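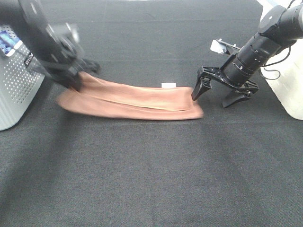

Towel folding by teleoperation, how fast should I move?

temo_k
We are recording towel folding with two arms, 151 demonstrations until now. My left hand goes much quicker than my right when I pull the cloth, and the policy we trained copies this and pulls too hard. Should I record again, slower?

MacPherson
Yes, slower. A wrist camera gives you mostly smear when the arm is moving fast. I would throw the quick ones away.

zudance
I disagree. Slow demonstrations teach the robot to hesitate. Ours stood still above the cloth for 14 seconds. Keep the speed and fix the pull.

MacPherson
Then you had pauses in your data, this is another problem. Cut them out.

temo_k
I have pauses too, mostly before the second fold. How many is enough after cutting? I read 2,000 somewhere and I became afraid.

fudidska
For one towel on one table, much less. Do you use the same operator always? With 2 operators our folds went in different directions.

temo_k
Only me since May. I will try 20 slow ones first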